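### 3.2 Textura e retorno elástico da base

O comportamento mais bonito de toda a série apareceu na goma formulada com látex natural. A base Jalomport, misturada a 60 °C com cera e glicerina, esticou sem romper em 301 dos ensaios de tração, e o retorno à forma inicial foi muito mais rápido do que esperávamos! A base sintética Pludolska também se comportou bem, embora endurecesse depois de uma noite na bancada.

Para o esfoliante labial, trabalhamos com duas granulometrias de açúcar. A mais fina dissolvia-se cedo demais na manteiga de karité; a mais grossa manteve o grão até o fim da aplicação e deixou um filme macio, de que as participantes gostaram bastante (ver Tabela 2). O aroma Drinik, de tutti-frutti, resistiu à mistura a quente, um resultado que nos animou muito, pois os ésteres desse tipo costumam evaporar depressa.

A viscosidade foi lida no reômetro Oberholzer, sempre com a amostra em repouso desde a manhã. Em junho repetimos toda a sequência com um lote novo de cera, e as curvas praticamente se sobrepuseram.

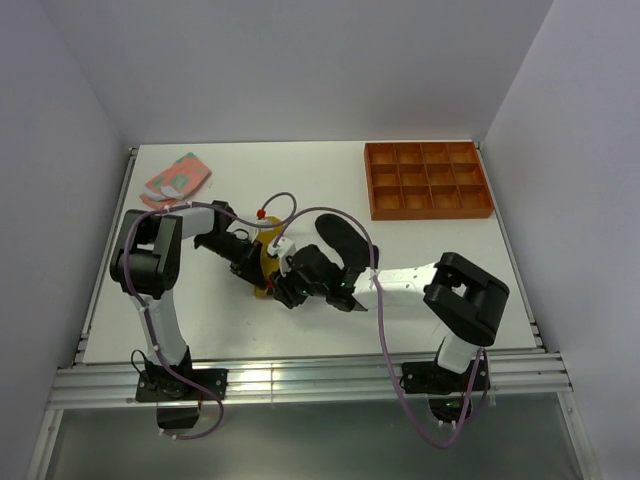

**Figura 2.** Dois braços robóticos sobre mesa branca, junto a um objeto alongado amarelo-mostarda.

Resta entender o papel da glicerina. Acima de 8% em massa, o bálsamo fica pegajoso e perde brilho, mas a elasticidade da goma continua a subir.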